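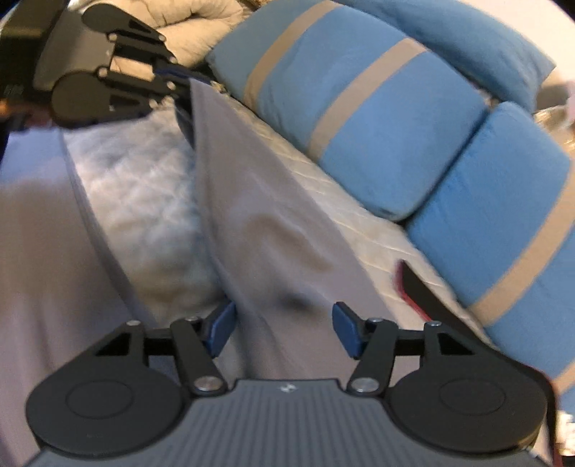

Spare bedding wanted

The Lambrakis guest rooms reopen in April, and we are short of blankets again. Last winter we lent out 19 and got back 17, so two of you are sleeping very well.

Clean quilts, covers and cushions can go to the Torden Street office before noon. Pillows we must refuse, having been given 50 last year, most of them older than the building.
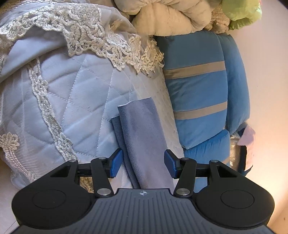

Quilted bedspread, blanket and striped cushion.

Single duvets are welcome too. Please label the bag.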